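# Old tower as a backup box, or buy something new?

Bolcombe Home Computing board > Storage

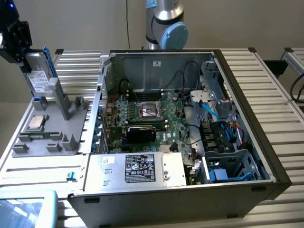
*Last edited by allar_60 on 19th January*

**allar_60:** I want one place for family photos and scanned letters. I can reuse an old desktop tower with 3.5-inch drives, or spend 200 on a small two-bay unit. It only has to run at night. Which would you do?

**Italo Dal Bello:** Use the tower. You already own it and any part in it can be replaced. Put in two new drives, mirror them and forget about it.

**dorncombe_lee:** Disagree with "forget about it". A mirror is not a backup. Delete a folder by mistake and it's gone from both drives. I'd keep one drive in the machine and one at my sister's house, swapped every June.

**Italo Dal Bello:** Once a year is too long. You could lose 11 months of pictures.

**dorncombe_lee:** Fair. I don't take many pictures.

**Oratile Coetzee:** Check the power draw first. My old tower idled at 60 watts and the two-bay unit uses 10. If it's on all day that adds up - for nights only I wouldn't worry.

**allar_60:** How do you check a used drive? I have one with 2,764 hours on it.

**Oratile Coetzee:** Run the long SMART test and look at reallocated sectors. Those hours are low. I'd still only use it for the second copy.

**allar_60:** OK, going with the tower and an outside copy every month. Will post the test results when it finishes.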